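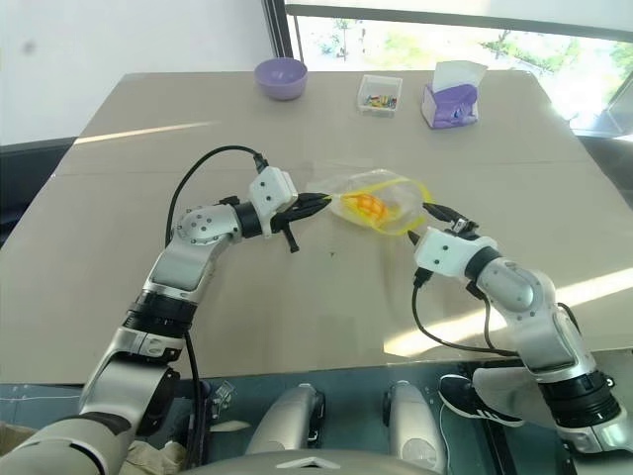

*Fig. 1. Two arms, one zipper bag. The task is bagging; the job is something else, see section 2.*

# Unit 6: Who does the bagging now?

Handout for the work and automation seminar. Read before class. Bring the worksheet from Unit 5, including the half you left blank.

## 1. The case

We stay with Gollar, the bakery supplier from Unit 4. You'll remember the ovens. This time we are at the other end of the building, where sweet rolls go into clear bags and the bags go into crates for Joston and the other cafes. Before the arms came, the packing room ran two shifts and turned out 2,476 bags on a normal day. Management called this "the last manual step," which surprised the people who clean the mixers.

The case rests on two sources:

- Waldemar Duda's shift notes. He was packing lead for most of the period and wrote down everything, including his opinion of the new chairs.
- Interviews with Rosimeire Aguiar, who packed for years and was then made "cell operator." The raise came four months after the title.

Sowerby, the consultancy, also wrote a report. It's on the reading list as optional. You may skip the foreword, and I would.

## 2. Task and job

Keep these two words apart for the whole unit. A **task** is a thing that gets done: open bag, insert roll, close bag. A **job** is the pile of tasks, favors, habits and small decisions one person carries through a day. Automation gets bought by the task. People are hired, and let go, by the job.

When Sowerby timed the packing room, they split the work into five tasks. Duda, asked to do the same from memory, wrote down nineteen and then ran out of paper. Some of what Sowerby's list left out:

- noticing that a tray smells wrong
- setting aside the ugly rolls (sold in the staff room, proceeds to the coffee fund)
- telling the ovens to slow down, by walking over and saying so
- teaching the new hire how to open a bag without swearing
- covering for whoever is on the phone with their kid's school

None of these is hard. All of them had been free, so far as the budget was concerned, and they got expensive only after they stopped.

## 3. Handling soft things

Rigid objects are forgiving. A box stays the shape of a box. Bread doesn't, and a plastic bag has no shape of its own at all until something holds it open. Aguiar's advice to trainees was to "hold it like you borrowed it." That's a fine instruction for a person and no use whatsoever as a force setting.
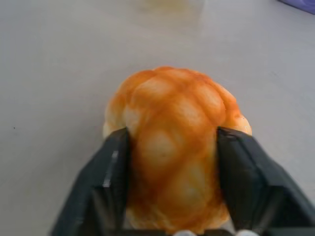

*Fig. 2. Roll between the gripper fingers. Look at the right side, where the crust gives a little.*

How much give is too much? The packers had a shared answer and had never said it out loud. Somebody had to turn it into a pass/fail rule, and the somebody was Aguiar, who spent most of May pressing rolls with her thumb while an engineer from Beltora typed. The rule went into the settings under the engineer's initials. We'll come back to this in Unit 8, under "whose knowledge is it," so please don't use up all your outrage now.

For discussion, think about surface as well as softness. A scored, bumpy crust is part of what the customer is paying for. A roll can be perfectly sound and still look as though it lost an argument.

## 4. What changed for the people

**Pace.** The old pace was set by the group. A slow morning was slow for everyone, and a fast worker could bank ten minutes for a friend. Now the cell sets it. Duda's notes mention being "early for nothing" more than once.

**Attention.** Packing kept the hands busy and left the head free. Watching a machine pack does the reverse. Aguiar said she went home less sore and more tired, and that her husband did not accept this as a category.

**Talk.** People packing side by side talk. People minding separate cells mostly don't. Under the old setup, complaints about a bad batch reached the ovens by mid-morning. Under the new one they reached a dashboard.

**Skill.** Some skills lost their use, such as the one-handed bag flick (there was a contest, with a trophy). Others appeared: clearing a jam, reading an error code, judging when to hit stop. The second group took 155 hours of training. The first had been learned on the clock, so no one had ever put a figure on it — and in the final comparison it was entered as zero.

**Status.** Mixed. The operators were shown to visitors. The remaining hand packers, who took the odd shapes and the rush orders, were walked past.

## 5. Before class

1. Pick a job you have held, however briefly. List its tasks, then mark the ones your boss could have named.
2. Write 900 words on one task from that list: what would have to be spelled out before a machine could do it, and who would have to do the spelling out? Hand in 2 copies, one without your name.
3. Read Duda's notes, second half. His remarks on the chairs will be on the final.

Terms to know: task, job, tacit knowledge, pacing, residual work (what's left over for people once the convenient parts have gone).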